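Reading time: 2 min

Gough Kitchen Trial Handbook, second edition, reviewed by Wyn Kemeys

The Gough handbook sets out working rules for teams running robot arms in a domestic kitchen mock-up. I used it for one month, August, at our Stanville bench, working through every section that applied to us. It is a ring binder with a searchable PDF, and the printed copy is the better of the two because the checklists can be taken out and written on.

The section on start-up is sound. It asks for a named stop-button holder before power is applied, a slow first pass through each new motion, and a written limit on arm speed when anyone is within reach. Siwan Parry held the button for most of our sessions and found the handover form quick to fill in. The form has no box for the time of handover. We wrote it in the margin.

Clause numbering is poor. The rules on cable routing are split between section four and an appendix, and the two disagree on whether a slack loop at the wrist needs a tie. We followed the appendix, which is stricter. Floor cables get a single paragraph - too little for a room where people walk behind the worktop.

The object rules are the strongest part. Substitute food is preferred to real food, each item has to be logged before a run, and sinks are to be treated as a separate zone with their own approach height. Eluned Ruddock tested the logging sheet with a set of 100 items and had no complaint beyond the narrow columns. Racks, in sinks or in appliances, come under a further clause on open rods and finger clearance. I would have liked a drawing with it.

Our sink and rack work was done under sections five and six.
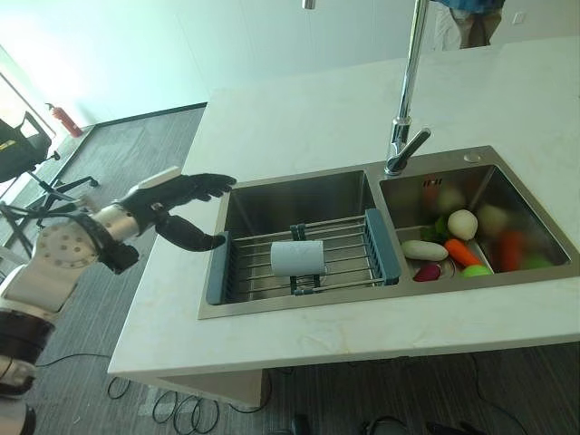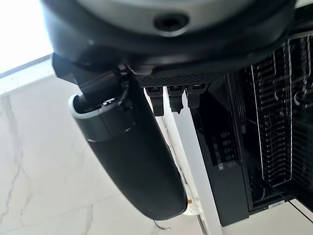
Record keeping is dealt with last. The handbook wants one line per run, including stopped runs, and a fault code from a fixed list. The list is too short. We logged 752 runs and used "other" far more often than I would accept from a junior engineer. Puspita Lumenta at Nadham keeps a longer list and has offered it to the publisher for the next edition.

The binder rings are weak and two of ours no longer close. The index omits "thumb" and "wrist" but has three entries for "tray". I would buy it again for the object rules and the start-up forms, and keep a separate sheet for cables until section four is corrected.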